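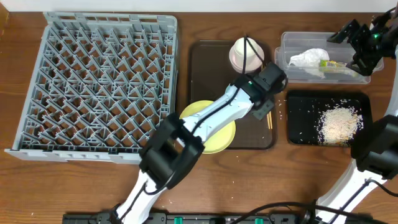 4. Clearing the Table

Now for the fun part! Your Pida set is laid out and dinner is over, so you get to see how quickly a messy table can turn back into a clean one. Work from the serving tray outward, with the rack on one side and the clear bin on the other.

Before you start
Snap the rack feet in place (see Section 2) and give the rack a gentle push. If it slides, turn it until all the feet sit flat.

1. Put used napkins and snack wrappers in the clear bin first. Press them down a little and you'll fit a whole family meal's worth in there.
2. Pour leftover drinks into the 300 ml jug, never into the rack.

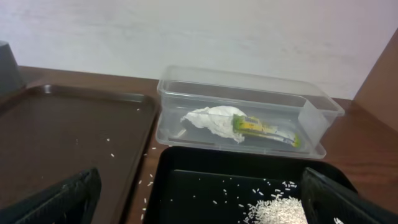
3. Check the rims of both trays for stray grains of rice. They love to hide in the corners, and a dry pastry brush gets them out beautifully.

Note: The bin has no drain. Keep soup and sauce out of it.

4.1 Loading the rack

4. Move the cups over one at a time, holding each by its base.
5. Lean each cup on the pegs so the opening is tilted.
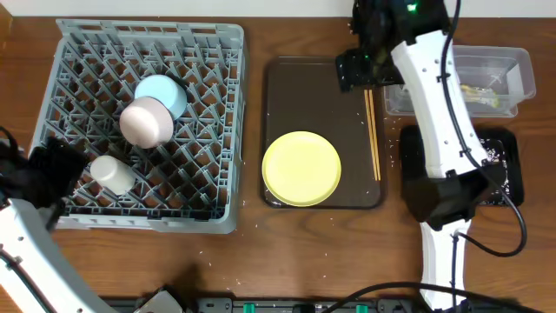

Cups go in before plates, every time. Small pieces settle easily into the diamond pattern, and you can still nudge them around while there's room. Leave the plate and chopsticks where they are until you're happy with the cups: here the blue, pink and white ones are all in the rack, and the yellow plate is still waiting on the tray. Bigger households can add the Quiambao side rack (part 411), a terrific little extra.

6. Stand the plate upright between two rows of pegs.
7. Lay the chopsticks across a corner, or use the clip-on holder.

Caution: Don't stack cups inside one another in the rack. They can stick together.
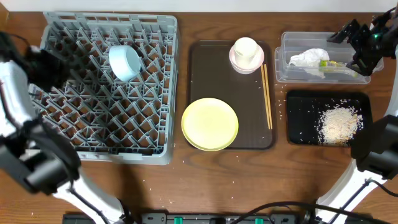
8. Lift the serving tray with both hands and tip any crumbs into the bin. Wipe it with a damp cloth, then do the table.
9. Carry the rack to the sink and rinse everything right in it.

Caution: Rack and trays are top-shelf dishwasher safe only. Keep them away from burners.

Next: Section 5, Washing and Storage.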